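Home Notebook Projects Tooling Contact
Search this notebook Go
2 min read

2022-05-26 – Odine bench, grasp planner

Carried on with the depth filter. The planner still picks approach points too far below the cloth surface when the fabric underneath is woven and pale. Hamisi Biwott suspected the hand-eye transform. I re-ran the calibration with 20 poses and the residual barely moved, so leaving that alone.

Changes in the Lyimo branch:
- plane fit replaced with a local quadratic patch, as the support surface is curved
- patch window set to 27 px – smaller values follow the weave
- fingertip mask regenerated from the current finger model; the old one let the inner edges through as cloth points
- point cap per cloud raised to 2000 after voxel filtering

Replayed seven logged approaches from the Clullville set. Height error is down on all of them, but two still choose the collar seam over the body of the shirt. Score weights not touched yet.

Wrist view with the jersey on the grey fabric: 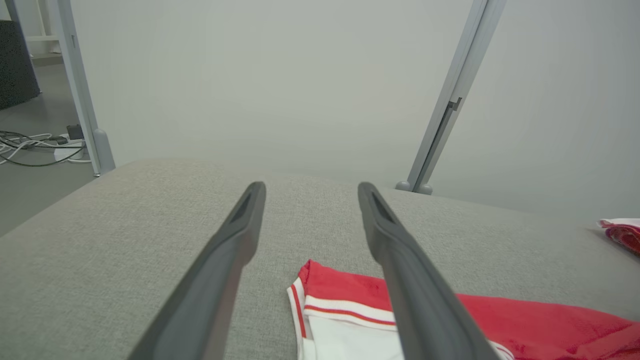 Does the new patch fit slow the planner down enough to miss the control deadline? The fit runs in the perception thread and the controller keeps using the last valid target, so the deadline is unaffected.

To do: log the age of that target, add a limit after which the arm holds position, merge once the Botico driver tests pass. Hamisi has the driver build.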